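Gripper closes fully but thin round parts rotate between the fingers. Pads, force, or geometry?

Asked by athevar, Tuesday, December 30, 2025

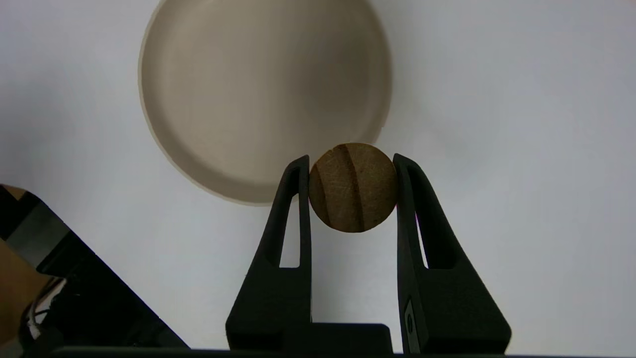

The cell is a small two-finger electric gripper on a bench arm, with a camera at the wrist, used for placing flat discs into a dish. The fingers are black tapered wedges with a slanted slot through each one, so they flex when they meet the part. In the wrist view the disc is held upright, pinched at its left and right edges near the midline, with the beige dish just behind it. A grip like this looks fine at pickup. On some 11 percent of cycles the disc has turned about the line between the two contacts before release and comes down leaning on the rim of the dish.

What I have checked so far:

Grip force raised from 50 percent to 70 percent in the Dosurico controller. Slightly fewer failures, but the fingertips visibly bow outward.
Finger screws tight on both sides.
Same discs, same lot, as in November, when the fault was rare.
Arm speed halved on the transfer move. No change.

Fingers have been on since the cell was built at Stomcombe. Is this wear, or should I be changing the finger design?

Annapurna Thevar

Answer 1 (accepted)

Two contacts on opposite edges give you an axis, and the disc can turn about that axis with very little torque. Friction at the tips is all that resists it. More force helps up to the point where the slotted section starts to bend, and then the tip face rolls and the contact patch gets smaller. You are probably past that point at 70 percent.

Do these in order.

1. Power down the gripper, take both fingers off and lay them back to back. If the tips differ in height, one finger has taken a set. Replace the pair, never one.
2. Look at the inner faces under a lamp. Dust from wood-type parts packs into the surface and glazes it. Wipe with isopropyl and let dry. We do this every 400 cycles.
3. Check the slot ends for white lines or cracks.
4. Refit, re-home the gripper, and redo the zero with the fingers just touching. If the zero is off, the position reading will say closed on part while the actual squeeze is low.
5. Put force back to 50 percent and run a batch before changing anything else.

If it still rotates, check that the pick height puts the contacts on the midline. If they sit below center, the heavy half is on top and the disc wants to flip. I would aim a little above center, 3 mm on a part of moderate size, so that it hangs.

Answer 2

Had the same thing on the Krishnan fixture at Tratutby. We glued thin silicone strip to the inside of both fingers and it went away. Strip lasts 4 weeks, then peels at the bottom corner. Roughen the plastic first or it won't last a day.

Answer 3

Use a vacuum cup. Flat parts should be picked flat.

Comment by athevar: No air at this bench, and the discs have a rough face. A cup leaked on every one we tried.

Comment on Answer 1 by athevar: Left finger was shorter at the tip when laid against the right. Faces were glazed as well. Fitted a new pair, redid the zero, force back to 50. One rotation in the first batch. Pick height was low, so I have raised it and will run the second batch after the holiday. Accepting this one.

Comment on Answer 1 by original answerer: Write the zero value on the controller door. If it drifts again with new fingers, look at the gripper's drive screw.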